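Home | About | Columns | Health | Letters | Subscribe

We use cookies to remember your settings and to see which pages get read. Accept | Manage choices

One person to ring

17th March

My mum has three medical conditions and, at last count, six people looking after them. There's the GP, the heart specialist, the kidney specialist, the diabetes nurse, the pharmacist and a podiatrist she adores because he talks about dogs the whole time. Every one of them is good. I want to get that in early, because whenever I have a whinge about this someone writes to me assuming I'm having a go at doctors, and I'm really not! I'd happily have any of them round for dinner.

What I'm having a go at is the bit in between. The heart specialist puts her on a tablet. The kidney specialist sees the blood results a fortnight later and wants the dose halved. He writes a letter. The letter goes to the GP, who is away, and in the meantime the pharmacist fills the old script because that's the script he's got. And who sorts it out? Mum does, at seventy-something, with the phone on speaker and a biro that doesn't work, or else I do, from my car in the carpark at work.

I've been doing this for a few years now, on and off, and I've come round to a fairly boring opinion, which is that people with more than one long-term illness should have one named person to ring. I don't mean a hotline or a portal. A human being with a desk and a direct number, who knows what tablets you're on and has the standing to call a specialist's rooms and be put through.
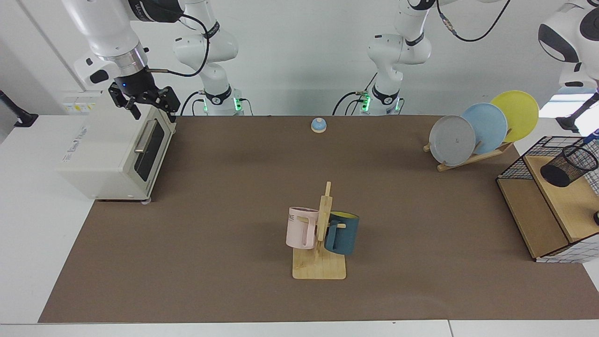
Mum's kitchen is where most of her health care happens, if you think about it in hours. She sees the heart bloke for maybe fifteen minutes, twice a year. The rest of the time it's her and the pill organiser and the fridge, making small decisions all day long - whether to take the water tablet before the bus trip or after, whether the ankles are puffy enough to bother anyone. It's the plain household gear that decides how well a care plan goes. Take a toaster oven like the cream one here, with the dark glass door and the silver handle along the top of it. A dietitian can hand over a lovely sheet on low-salt cooking, but if what you've got is a little oven on the bench and you're cooking for one, then a recipe for a roast with four sides is no use to you. Someone who knew Mum would know that. Someone who knew Mum would also know she won't eat fish on any account, and would stop putting it on the sheet.

Anyway, we did get a taste of how it could work. When we were living out at Flutstead the local clinic had a nurse coordinator, funded for two years, and Mum was on her list. It was wonderful. I don't think I can put it any more cleverly than that. The coordinator rang in the first week and spent ages just going through the medicine cupboard over the phone (she found two boxes of the same tablet under different brand names, and Mum had been taking both). She moved three appointments so they fell on the same day and Mum only needed one lift into town. When Mum's breathing went a bit ordinary that October, she rang the direct number, somebody changed her dose that afternoon, and she slept in her own bed.

Then the funding ran out and the coordinator went to another job, and we got a letter thanking us for taking part.

What we've been offered since is software. The practice uses something called Clirance, which is meant to let everyone see the same record. I've got nothing against it, and on a good day it does show me the blood results before the specialist has looked at them, though I'm not sure that's a great thing at eleven at night. The trouble is that two of Mum's six aren't on it. The hospital clinic has its own system, the podiatrist has a filing cabinet, and a shared record with holes in it is a funny sort of thing to rely on. You end up printing bits out and carrying them around in a folder, same as before. The folder's a lot thicker, too.

And even if all of them were on it, a record doesn't ring you. It doesn't notice that you sounded flat, or ask if you've got someone to drive you. It sits there being correct.

I know the argument about money. A coordinator costs a wage, and a wage goes on forever, whereas software gets bought once and somebody cuts a ribbon. I'm no economist, but I can do the sums on our own family. In the seven months after the coordinator left, Mum went into hospital twice, once for a thing that I'm fairly sure a phone call would have fixed. Two ambulance rides, a week and a bit on a ward, and me taking leave for all of it. Now, you can't prove anything from one old lady, and I wouldn't try. But I'd love someone to put those bills in a column next to a nurse's pay and show me the total.

The other thing people say is that it's the GP's job. Well, yes, it was. Our GP is a gem and she'd do it if she had the time, and she gets so little per visit that she'd have to do it at night for nothing. I think she does do some of it at night for nothing. I've had emails from her with times on them that made me feel terrible. You can't build a system out of one person being kind after tea.
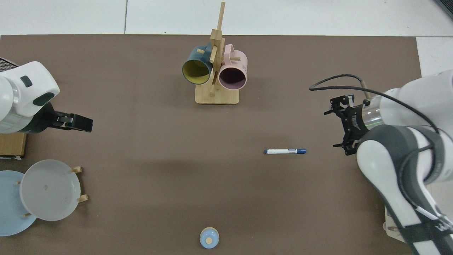 Rizal Ismail wrote after my last column to say I was being too soft on the specialists. His view is that a coordinator just papers over the problem, and that if the kidney clinic and the heart clinic were made to sit in the same room once a month and go through their shared patients, you wouldn't need a go-between at all. He said his dad's clinic used to do exactly that over lunch, and it stopped when one half of the team moved to a different building.

I've been chewing on that since, and I reckon he's half right. I'd love the lunch to come back. I'd bring the sandwiches! But the lunch only helps with what the doctors know, and a lot of what goes wrong for Mum is stuff no doctor has ever been told. She didn't mention the dizzy spells to anybody for ages because she thought each of them was somebody else's department. She told the podiatrist in the end, in among the dogs, and he very sensibly told her to ring the GP, and she didn't, because it was the GP's busy day and she didn't like to be a nuisance.

She never worried about being a nuisance to the coordinator. It was the woman's job to be rung, and Mum understood that straight away - she worked on a switchboard for years, she knows what a phone is for.

So that's what I'd ask for, if anyone with a budget is reading. Pick the patients with the thickest folders. Give each of them a name and a number, and keep paying for it past the end of the trial, long enough that people stop bracing for the thank-you letter. Mum still has the coordinator's old number stuck up next to her phone. It goes through to a fax machine now.

Get the columns by email. One message a fortnight, unsubscribe whenever you like.

More in Health
The waiting room at Ruten has no clock
Why I stopped looking up test results at night
Letters: your replies on home visits
Hsieh Street clinic to keep its Saturday hours
What the pharmacist wishes you'd ask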